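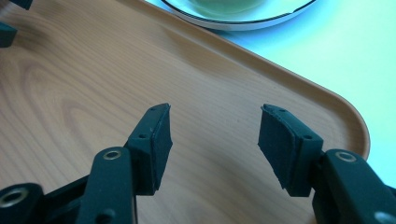

Review: Fadon replacement pad and bushing kit for hand-held grippers

The Fadon kit is sold as a service pack for hand-held parallel grippers with plastic linkages. It contains foam pad stock, adhesive sheet, brass eyelets in two sizes, a setting punch and a cutting template. I paid 143 dollars for it in February and have used it on both of our grippers, left and right, at the table cell we run for dish and tray handling.

Pads first. The stock is a dense black foam, and it cuts badly. With the supplied blade the edges come out uneven and slightly torn, even on a backing mat. A fresh razor blade is better but does not give a clean edge either. The gripping face is flat as delivered, and that is the part that counts. Clean the fingertip with alcohol, let it dry, apply the adhesive and clamp for 4 hours. The instructions say one hour. I lost a pad at one hour.

Set both pads before tightening either finger. The screw holes have enough play that the faces can be brought parallel by hand against a steel rule. If they are not parallel, a plate will still hold but a bowl will turn on its rim as it comes up.
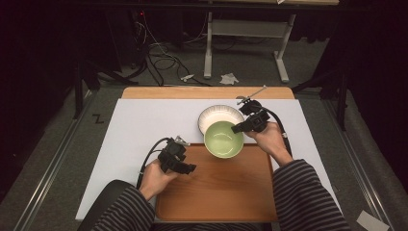

Rim lifts are also the quickest check after a pad change. I use a light green bowl and a tray with a raised edge, close on the rim, tilt, set down, and repeat with the other hand. Run the cables back along the forearms before starting. A cable that pulls on the body will look like a bad pad, and I have replaced a good pad for that reason.

The eyelets are the better half of the kit. They press into the link joints squarely and the punch is well made. Ifigeneia Koutsoukos, who keeps our service log, recorded 4000 closures on the first set with no side play she could feel. The older Edico eyelets were loose at 874. Do not grease them. Grease creeps along the links to the foam.

The manual is poor. The drawing for the left link is printed mirrored, and the torque table is for a metal body - far too high for plastic. Zistby, the dealer, sent a corrected page when I asked, but the kit still ships with the old one.

I would buy the eyelets again. For pads I would order precut ones from Sung and skip the template.

Reviewed October 2026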